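Can a machine mind the shop yet? Hovland opens its doors to let you judge

I've been asked the same thing at every family dinner for two years: when is one of your robots going to come round and do the washing-up? My answer hasn't changed much. Not yet, and please don't hold your breath. But I do have something to show you, and that's why I'm writing this one myself and not leaving it to our press office (which is Bendik Lie, and he's on holiday).

Hovland is opening its Nellside workshop to shopkeepers, reporters and anyone else who fancies a look. We've been teaching a two-armed machine we call Gerko to do the small jobs behind a counter – picking up a snack, putting it on a tray, fetching something out of a basket, tidying a shelf. It's the sort of work a sixteen-year-old learns on a first Saturday job, usually before lunch. Gerko has been at it rather longer than that.

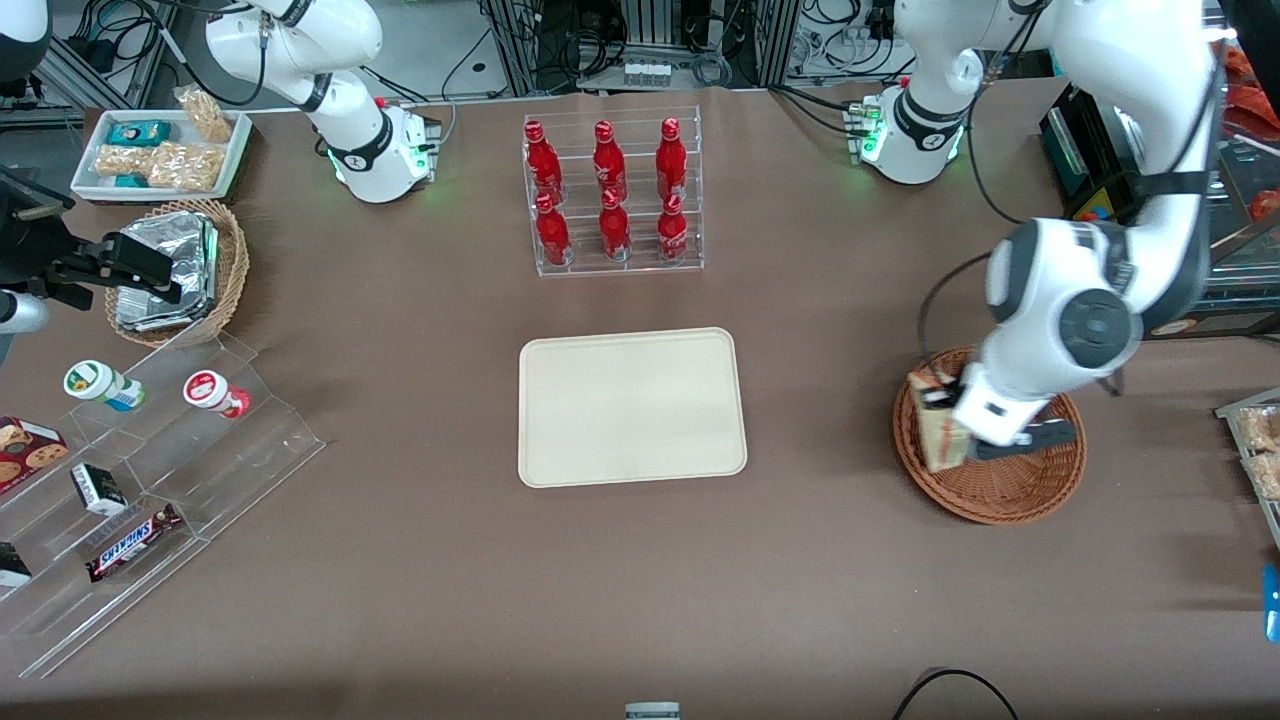 Nellside, March 2019

Baskets are where I'd ask visitors to stand and watch. A bottle in a rack is a lovely thing for a robot, because it's stiff, it stays where you left it and it looks much the same from one to the next. Something wrapped in paper and leaning on the rim of a wicker basket is another story! The paper gives, the rim gets in the way, and if you squeeze too hard you've flattened somebody's lunch. Touran Mirzaei, who leads our gripping work, has spent more of her life on this than she would like to admit. Clear bags of snacks are her other headache. They're shiny, they're see-through in places and they crumple when you pinch them.

So, can it do the job? On a good run Gerko will fill a small order in 60 seconds. I can do it in far less, and I'm slow. It also needs the goods set out fairly neatly, and it's still poor at noticing when something has slipped. If a customer changed their mind halfway through, we'd have to stop and start again. I wouldn't leave it alone with a queue, and I'd be suspicious of anyone selling you a machine today who said you could.

Homes are harder again. A shop counter is at least meant to look the same every morning, and my kitchen certainly isn't. Folding towels, emptying a dishwasher, finding the lid that goes with the box – we've tried bits of all of these in the workshop and I'm keeping the results to myself for now.

“I went in expecting a bit of a circus act,” said Ekene Nwankwo, who runs a corner shop in Hedby and came to see an early session. “It was slower than I'd hoped and more careful than I'd feared. I'd have it filling shelves at night, if it learned to do crisps.”

Crisps are on the list, Ekene.

We can take 30 visitors at each session. You'll be able to choose an order from the goods on the table and see how Gerko gets on with it, mistakes included. Tatiana Šindelář will be on hand for the technical questions and I'll be wandering about with the coffee. We're planning a second round of open sessions in July, with messier shelves.

Places are free, but please book through the Hovland front desk in Nellside. Reporters who want time with the team should ask for Bendik, who'll be back by then.

Helge Hägglund
Workshop manager, Hovland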